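The Drillmont Rental Ledger

Bookkeeping for people who let out one flat, or nine

Home > Landlord tools > Ledgers and software > Drillmont Rental Ledger

Desktop edition, product code 1724
In stock, sent as a download
Updated 2022-07-25

We've been waiting for this version for ages, and it's a proper treat! The Drillmont Rental Ledger keeps the rent, the repairs, the mortgage payments and the service charges for each of your properties in one place, and it does it without making you learn a whole new language first. If you can fill in a form, you can use it.

It began as a spreadsheet. Cillian Foley had bought two small flats in Flustcombe and a terraced house in Plernberg, and got fed up with keeping three sets of papers in three different drawers. He added a page for deposits, then another for gas safety dates, then a rather clever one that works out yield after costs, and by the time friends were asking for copies it needed a proper home. Drillmont has kept nearly all of his layout (the yield page especially, which is still our favourite part).

What it does

Each property gets its own sheet. You put in the purchase price, the fees, the loan and the rent, and the ledger builds a month-by-month record from there. Gross and net yield sit side by side at the top, so you can see straight away what a new boiler has done to your year. Change the rent or the interest rate and everything below it changes too – it's lovely to play with on a wet afternoon when you're wondering about a second place.

There's a forward view as well. It runs to 2035, which covers most fixed-rate deals and a good stretch beyond, and you can set your own guesses for rent rises, empty weeks and upkeep. We like that it asks for empty weeks. Plenty of calculators assume a flat is let every day of its life.

The area notes are new. You can keep a page for each neighbourhood you're looking at, with asking prices, bus routes, schools, walks and anything else you jotted down on a visit, and attach your own photos to it.
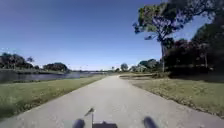

Setting it up

Download the file, open it and choose a name for your first property. The ledger then takes you through purchase costs, finance and tenancy in that order. You can skip any of them and come back later. Old records can be brought in from a bank statement saved as CSV, and there's a matching screen where you tell it that a certain payment is always the rent from the top flat, so you only have to say it once.

The ledger holds up to 100 properties and 800 entries a year for each of them. If you're bigger than that, have a look at the Tu edition, which runs on a shared server and lets several people work on it together.

Details

Works on: Windows and Mac
Supplied as: download with a printable guide
Licence: one person, two computers
Exports: CSV and PDF
Reminders: rent due, insurance, safety checks, end of fixed rate
Area notes: included
Tenant letters: nine templates, all editable

Good to know

The ledger doesn't file your tax return. It will give you a tidy yearly summary to hand to whoever does, with repairs and improvements kept apart, and that alone saves a lot of rummaging. Figures in the forward view are only as good as what you put in, so do try a gloomy set of numbers alongside the cheerful one!

Owners of the earlier edition can open their old files directly. Keep a spare copy before you do. The October update will add joint ownership, with income split by share, and it's free to everyone who has this edition.

Goes well with

Drillmont Inventory Book, for check-in and check-out
Drillmont Deposit Tracker
Tu edition, for letting agents and family firms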